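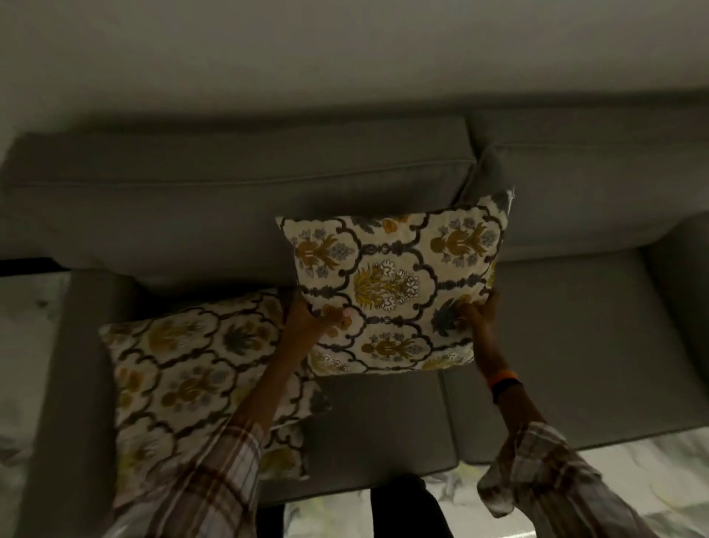
2 Mar 2026

Zover sells home robots by the chore. The current price sheet lists floor pickup, table clearing, laundry transfer and, as of November, "soft furnishings," meaning throw pillows, blankets and seat cushions. I have no quarrel with the arm or the base. My complaint is with how the soft furnishings package is specified, and I think buyers should hold off until the spec is rewritten.

The package promises that a sofa will be "reset to its reference state." The reference state is a set of stored views taken at setup. After each run the software compares the sofa with those views and reports a score. A throw pillow is a poor fit for that method. It has no rigid edges, its outline depends on how it was last gripped, and it can be put back in the right spot with a corner folded over. A score based on position will pass that pillow. Most owners would reach over and fix it.

Printed fabric makes the comparison harder. Take two matching pillows with a repeating lattice, one overlapping the other, on a plain gray sofa in dim light. The print gives a vision system plenty of features to lock onto, but they repeat from cell to cell and from pillow to pillow. The seam between the two is easy to lose. The sofa behind them has the opposite problem, with gray seat against gray back and only shadow to mark the join. A person sorts this out by grabbing a pillow with both hands and pushing it back until it stops. Zover's base unit ships with one arm. The second arm is an option, and the price sheet doesn't say which configuration produced the published results.

Those results are thin. Zover cites 1000 resets with its standard kit, a pair of solid-color square pillows on a sofa with firm cushions. There is no breakdown by lighting, fill or fabric, and no count of runs in which a pillow ended up on the floor. Wukwood, which sells a competing package, cites only 250 trials but lists every failure by type. I would take the smaller table. It lets me estimate what happens in my own living room, and the larger one doesn't.

Kalliopi Petek, who wrote the acceptance procedure we use at Cuypers, has argued for a simpler measure: after the robot finishes, does the owner touch the pillows within 20 minutes? I like this less than she does. It depends on who is home and how fussy they are, and it can't be run on a bench. Still, it measures the thing being sold.

My own proposal is duller. State the arm configuration. Test patterned and plain covers separately. Score each pillow on placement, uprightness and corner condition, and publish the three numbers unmerged. Include at least one overlapping arrangement, as many sofas have one.

Pernberg already does most of this for towel folding, and its data sheet runs to 2 pages. Zover could match it without changing any hardware. Until it does, the laundry transfer package is the better purchase from the same list.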